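This site uses cookies to remember your settings and count visits. Accept all | Manage choices

About Porkon

Porkon writes the software that sits between a robot's cameras and its motors. We are a small company. Mattes Voß and Diarmuid Egan started it in March, after several years of working on other people's warehouse systems, and we still spend most of our time on the same problem: getting two hands to tidy up a table without one getting in the way of the other.

Our main product is Valik, a planner for two-handed work. It takes what the cameras see, decides which hand should go for which object, and sends timed paths to both. It replans 26 times a second, so if a packet slides or a bag folds over, the plan changes with it. Valik runs on an ordinary desktop computer.

Soft packaging is where most of the effort goes. A mug keeps its shape when you touch it. A bag of cotton swabs leaning on another bag doesn't, and its outline says little about where it can be held.

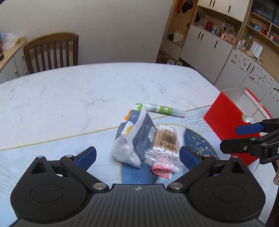 Mixed packets and a tube on the table, with the red box to the right.

The second product is Aneck, which handles perception. Aneck marks out each item in a pile, guesses which one is on top and gives every guess a score. When the score is low, Valik asks for another view before it moves. Clear film is still the hardest case, and reflections can make one wrapper look like two. Version 49 dealt with this better than anything before it, but we wouldn't call it solved.

We test in lived-in rooms, with chairs, shoes and shelves in the background. Early versions of Aneck were trained against a plain grey sheet and did badly as soon as we took the sheet away.

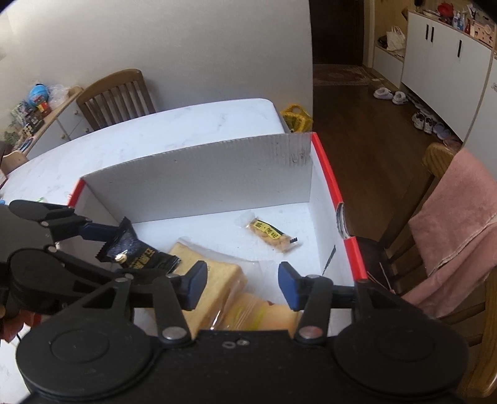
Wrapped bread inside the divided box, and a black snack packet held at the left.

Packing into a box with a divider has become our standard test. The planner has to treat the rim and the divider as walls, keep both wrists clear of them, and still reach the floor of the box. Our test set now holds 4,000 recorded attempts. Each release is replayed against all of them, and Diarmuid reads through the failures by hand.

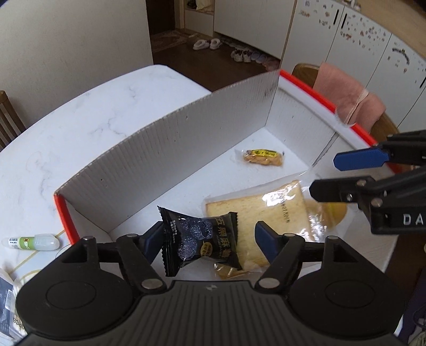
Most of those failures are to do with timing. One hand closes before the other is out of the way, or both plans want the same bit of space above the box. Valik now books that space in short slots, an idea Mattes borrowed from railway signalling. It made the average run slower. We kept it, and there is a setting to turn it off.

Janssen is our log viewer. It plays back camera views, joint positions and planner decisions on one timeline, and you can use it without the other two products. The manual is 59 pages long and includes a full list of error codes.

If you would like to try any of this on your own hardware, write to us through the contact page and say which arms and cameras you have. We answer most messages within the week.

Page last updated 27th July.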